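4. Lavandaria e expositor de bebidas

Este capítulo aplica-se ao piso térreo do espaço Wultberg. A cozinha e o arrumo de limpeza são tratados no capítulo 5. As instruções de instalação elétrica e de ligação à água estão no caderno técnico da Botha e não se repetem nesta secção.

4.1 Identificação das máquinas

As máquinas de lavandaria estão lado a lado, encostadas à parede branca. Cada uma tem uma etiqueta branca de cantos arredondados, colada na parte da frente, com a função em chinês e um número. O carácter 洗 indica lavagem e o carácter 烘 indica secagem. O número identifica o conjunto: a máquina de lavar 1 trabalha com a máquina de secar 1.

Antes de carregar roupa, confirme sempre a etiqueta. As portas são redondas nas duas máquinas e a confusão é frequente.

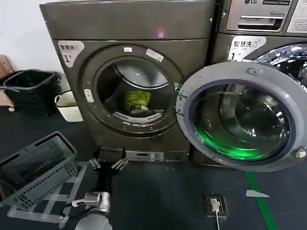
Fig. 4-1. Secagem 1 (à esquerda) e lavagem 1 (à direita, com a porta aberta).

Nota: não retire nem tape as etiquetas. Se uma etiqueta se descolar, peça outra pela extensão 3031.

4.2 Lavar uma carga

1. Abra a porta da máquina de lavar até ao fim do curso. A porta aberta fica à frente da lateral da máquina de secar, pelo que convém não abrir as duas ao mesmo tempo.
2. Verifique se ficou alguma peça no tambor. Passe a mão pela parte de cima, onde as meias costumam ficar coladas.
3. Separe a roupa clara da escura. Os panos de cor viva (verde, amarelo, vermelho) lavam-se à parte nas primeiras 2 lavagens.
4. Coloque as peças soltas, sem as enrolar. Deixe um palmo livre no topo do tambor.
5. Deite o detergente no compartimento próprio. O detergente fornecido é o Brikimell líquido; uma tampa chega para uma carga normal.
6. Feche a porta até ouvir o estalido e escolha o programa.

Cuidado: não force a porta se ela não abrir no fim do programa. Espere 2 minutos e tente de novo.

Terminada a lavagem, deixe a porta aberta para arejar o tambor. Limpe a borracha com um pano seco, em especial na dobra inferior.

4.3 Expositor de bebidas

O expositor fica junto à parede do logótipo, por baixo das letras pretas. É branco, com painéis laterais transparentes em acrílico. As garrafas arrumam-se por cor, uma cor por prateleira, sempre com o rótulo virado para fora.

Ordem das prateleiras, de cima para baixo:

- frascos e garrafas pequenas de tampa escura;
- garrafas laranja;
- garrafas vermelhas;
- garrafas verdes.
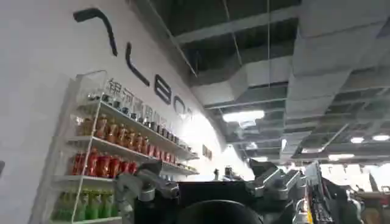

Fig. 4-2. Disposição das bebidas por cor, vista de baixo.

Para repor o expositor:

1. Traga as caixas do armazém Zorkau e pouse-as no chão, afastadas do expositor. Não apoie caixas sobre as prateleiras.
2. Comece pela prateleira de baixo. O peso maior deve estar em baixo enquanto as de cima são carregadas.
3. Puxe para a frente as garrafas que já lá estão e coloque as novas atrás.
4. Alinhe a primeira fila pela borda da prateleira. As tampas devem formar uma linha contínua quando se olha da ponta do expositor.
5. Rode as garrafas que tenham o rótulo de lado.
6. Dobre as caixas vazias e leve-as para o ecoponto.

Se faltar uma cor, deixe o espaço livre e junte as restantes garrafas para um dos lados. Não preencha a falha com garrafas de outra prateleira. A mistura dificulta a contagem do fim do mês e já deu origem a encomendas repetidas.

Cuidado: o acrílico risca com facilidade. Não use esfregões, álcool nem limpa-vidros com amoníaco. Um pano de microfibra húmido é suficiente, seguido de um pano seco para tirar as marcas de água. Nas arestas, passe o pano no sentido do comprimento.

As letras da parede limpam-se só com espanador. Não se pendure nem se apoie nelas para chegar à prateleira de cima; use o banco de 2 degraus. 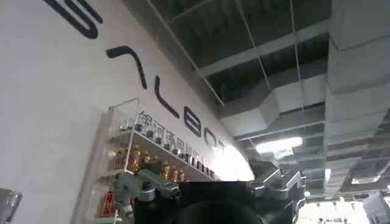
4.4 Secar uma carga

1. Abra a porta da máquina de secar pela pega vertical, no lado esquerdo do aro.
2. Limpe o filtro de cotão. Faça-o antes de cada carga, mesmo que pareça limpo.
3. Sacuda cada peça antes de a pôr no tambor.
4. Não encha mais de metade. Uma carga pequena seca melhor do que uma carga apertada, sobretudo com toalhas.
5. Feche a porta e escolha o programa. Para panos de limpeza use o programa curto; para lençóis, o normal.

Não seque peças com manchas de óleo, solas de borracha ou espuma. As peças de lã secam na horizontal, sobre uma toalha.

No fim do programa, retire a roupa logo que possível para evitar vincos. Espreite pelo vidro antes de dar o trabalho por terminado: um pano pequeno fica muitas vezes no fundo do tambor, encostado à borracha da porta, e passa despercebido a quem tira a roupa à pressa.

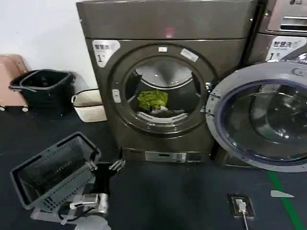

Se encontrar uma peça esquecida por outra pessoa, dobre-a e deixe-a na prateleira dos perdidos, à entrada. Não a junte à sua carga. As peças que não forem levantadas até ao fim do mês passam a panos de limpeza.

Os recipientes que se guardam junto à parede esquerda devem ficar encostados, sem tapar a frente das máquinas. Se precisar de puxar algum para trabalhar, volte a pô-lo no sítio no fim. As rodas do móvel claro devem ficar direitas, caso contrário prendem quando se volta a puxar.

4.5 Verificação antes de sair

- Tambores vazios.
- Filtro de cotão limpo.
- Porta da máquina de lavar aberta.
- Detergente fechado e arrumado.
- Chão sem água em frente às máquinas.
- Rótulos do expositor virados para fora.

Em caso de fuga de água, feche a torneira de segurança e ligue para a extensão 3031. Os códigos de erro das máquinas estão no anexo B.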